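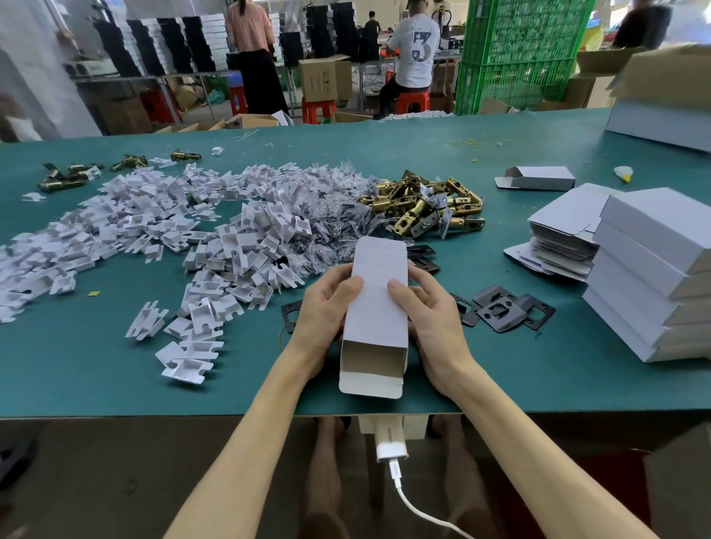

Clilside's girls don't look like a team that lost its top two scorers in April. Eleven games in, they've dropped one. Coach Olga Torres shrugs when you bring it up. She'd sooner talk about passing, or the gym floor, or her day job, where the work is folding white cardboard boxes and there's a pile of white plastic inserts on the table next to the bags of small parts. "Same thing over and over till your hands know it," she says. That's her serve-receive drill too. 200 balls a practice, no talking for the first half.

It shows. Against Jisley last week Clilside lost the opening set by nine, then barely let a serve hit the floor. Took the next three. Loud gym, bad air, a line judge who needed a chair by the end.

The roster is thin. Ten players, one with a taped thumb, two freshmen who were playing club ball at Uneo a year ago. Mervin Robichaud runs the back row and keeps the stats in a notebook he wont let anyone borrow. He has the team at 318 digs so far. Last season it took them until the final road trip to get there.

Pacheco is next, and Pacheco is tall. Three hitters over six feet and a setter who hides the ball well. They swept Clilside twice last fall -- once in under an hour. Torres has watched that tape more than she'd like. Her plan is short serves, make the middles pass, keep the rallies long.

Home match, September 16, 2023, first serve at six. The gym holds 1,730 and the student section has asked for the whole east side. Torres would perfer they stay off the baseline. Doors open an hour early, JV plays first.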